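Prostwood Laundry Powder, Unscented, 80-Load Tub

I started making this powder for my own household and then my sister wanted some, and then her neighbors did, and now it takes up most of my weekends (and all of my pantry). Same recipe as the first batch, give or take a bit less salt.

It's a plain white powder. It has no perfume, no dye and no little blue specks. If you've been buying the scented kind for years, your clothes are going to smell like nothing at all for a while and it's a bit strange! You get used to it. My towels came back to life after a month of the stuff, mostly I think from getting the old softener out of them.

What's in it: washing soda, sodium percarbonate, coconut soap flakes, a little sea salt. I grind the soap fine so it dissolves in cold water too, but if your water is really hard I'd go with warm.

How much to use
Regular load: 1 level scoop
Muddy or greasy stuff: 2 scoops
Hand wash: a teaspoon in a full sink

Don't use it on wool or silk. The washing soda is too harsh for them, and I have one very small cardigan to prove it. For those I stock the Tijani wool soap, which Duangjai Nilsuwan makes in bars - grate a bit into warm water and swish.

Front loaders and top loaders are both fine. I put the powder straight in the drum, under the clothes, and skip the drawer. Wipe the door gasket every so often too, whatever detergent you use, and leave the door open between loads. 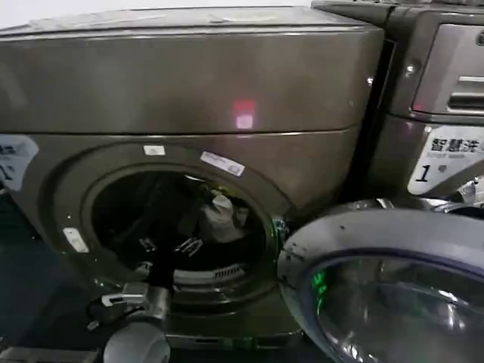

Front loader with a gray rubber door gasket.

Tub details
Net weight: 899 g
Loads: 80 at one level scoop
Scoop: included, in the tub, usually buried
Refill bag: same weight, no scoop

Keep the lid on tight or it clumps. Clumps still wash fine, just break them up with a fork.

Shipping
Orders go out within 2 working days. Local folks can pick up from the Retetau market stall, where Yakubu Oyelaran keeps a few tubs under the table - ask him, they're not on display. Bring your old tub back and I'll take a little off the refill.

Recipe last changed July 2020 (less salt)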